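1/ Brumach has moved its crisps again. I went in for a loaf and found that aisle 6 is now birthday candles and cat litter, as though the two are often bought together.

2/ The crisps are in aisle 9, next to the bleach. I walked past them twice out of loyalty to the old layout.

3/ The app says I have 3517 points. I asked at the desk what that comes to in money and was told it depends. On what? On the points.

4/ For comparison, 1022 points gets you a Hotum tea towel. I have had my eye on that tea towel since October and it is not even a nice one.

5/ Meanwhile Nillel, over the road, has no app, no points and one kind of crisp. It shuts at lunchtime for as long as it feels like. I respect it enormously and never go.

6/ Multipacks, then. The bags inside have got so small that I now open two and call it one. My mum used to make a single bag last a whole bus ride - admittedly it was a short bus ride.

7/ Somebody at work swears by the Mishra ones. I bought some. They taste of being told to try something.

8/ Views on storage: cupboard, top shelf, behind the lentils. The lentils have been there almost as long as I have and put people off nicely.

9/ Green bag or blue bag for cheese and onion is an argument I've lost in three kitchens. I'm still right about it. Green.
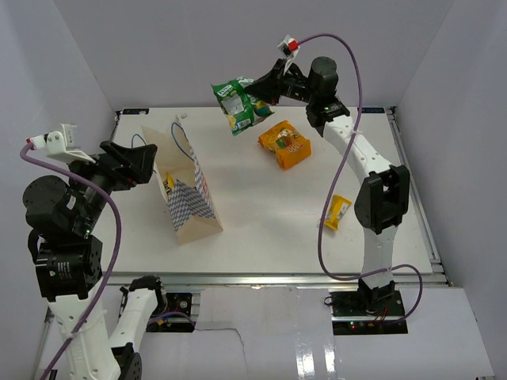

10/ Went back for the loaf. They've moved the bread.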